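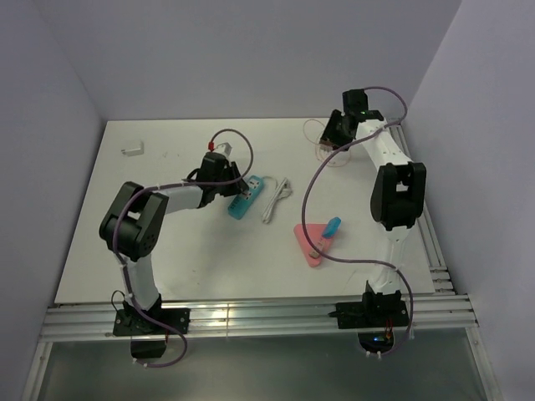 文・グロリア・バストス(Glória Bastos)/ドレヴィッツ支局

サイト内検索 キーワードを入力 検索

最終更新:2021年5月11日

ドレヴィッツ市、公立図書館の開館時間を延長へ 11月から中央館と分館で

ドレヴィッツ市教育局は、市立図書館の開館時間を11月から延長する方針を明らかにした。対象は中央館のほか、ポルケック、レマ、カットステッドの各地区にある分館で、中央館では平日の閉館時刻を現在の午後6時から午後9時に改める。分館の閉館時刻は午後8時とし、これまで閉館としていた祝日についても、年末年始を除いて午前中のみ開館する。

同局が市議会の文教委員会に提出した資料によると、延長に伴う経常経費の増加分は年間で最大197万クローネと見込まれる。内訳は夜間勤務に係る人件費が大半を占め、残りは光熱費および警備委託費である。財源には市の一般会計を充て、利用者に新たな負担を求めることはないとしている。関連する補正予算案は次の定例会に上程される予定で、可決されれば夏のうちに職員の募集を始める。

市立図書館の開館時間が見直されるのは、中央館が現在の所在地に移転して以来初めてとなる。移転当時、夜間の開館は検討課題に挙げられていたものの、職員の配置が整わず見送られた経緯がある。その後、通勤者や定時制の生徒から要望が繰り返し寄せられ、教育局は昨年、登録利用者を対象とする意向調査を実施した。調査では回答者の79%が平日夜間の利用を希望し、65%が祝日の開館を「必要」または「ある程度必要」と答えた。希望する用途としては、資料の返却と貸し出しのほか、閲覧席での学習を挙げる回答が目立った。

一方、地区ごとに回答の傾向には差が見られた。ポルケック地区では夜間の学習席を求める声が多く、レマ地区では児童書コーナーの利用時間に関する意見が上位を占めた。カットステッド地区では、閉館後に使える返却口の増設を求める回答が最も多かった。教育局はこれらの結果を踏まえ、カットステッド分館の返却口を建物の東側にも設ける。レマ分館については、絵本の読み聞かせを夕方の時間帯にも行えるよう、児童担当の勤務表を組み直す。

夜間帯の窓口業務は、貸し出し、返却および予約資料の受け取りに限る。調査相談、郷土資料の閲覧申請、他館からの取り寄せの受け付けは、従来どおり午後5時までとする。利用者登録の新規申請も日中のみの取り扱いとなるが、更新手続きについては夜間も受け付ける。複写機は閉館の30分前まで使用できる。

中央館では延長に合わせ、2階閲覧室の座席配置を変更する。現在は新聞と雑誌の棚が置かれている南側の区画を学習席に転用し、新聞は1階の入り口付近に移す。製本済みの旧号は地下書庫に収め、請求に応じて出納する。工事は夏季の蔵書点検期間に行い、その間の5日間は中央館の全館を休館とする。休館中も分館は通常どおり開館し、中央館で予約した資料は希望する分館で受け取ることができる。

文教委員会の審議では、延長の趣旨に賛成する意見が大勢を占めたが、夜間の交通手段を懸念する発言もあった。ポルケック分館の最寄り停留所では、最終バスの発車が分館の新しい閉館時刻より早い。教育局はこの点について、運行事業者との協議を既に始めており、秋の時刻改正に間に合わせたい考えを示した。協議が整わない場合の対応は決まっていない。また、夜間勤務に就く職員の処遇については、労使間の合意を経たうえで改めて委員会に報告するとした。

未成年者の利用に関しては、中学生以下が午後7時以降に入館する際、保護者の同伴を必要とする規定を新たに設ける。高校生については同伴を求めない。規定の改正案は市の公式サイトおよび各館の窓口で公開し、市民の意見を募る。提出は書面または電子申請により受け付け、電話および口頭での受け付けは行わない。

教育局は延長後の利用状況を館別、時間帯別に集計し、開始から1年をめどに結果を公表する。利用が少ない時間帯については、分館ごとに閉館時刻を再び見直す可能性がある。移動図書館の巡回日程および停車場所に変更はない。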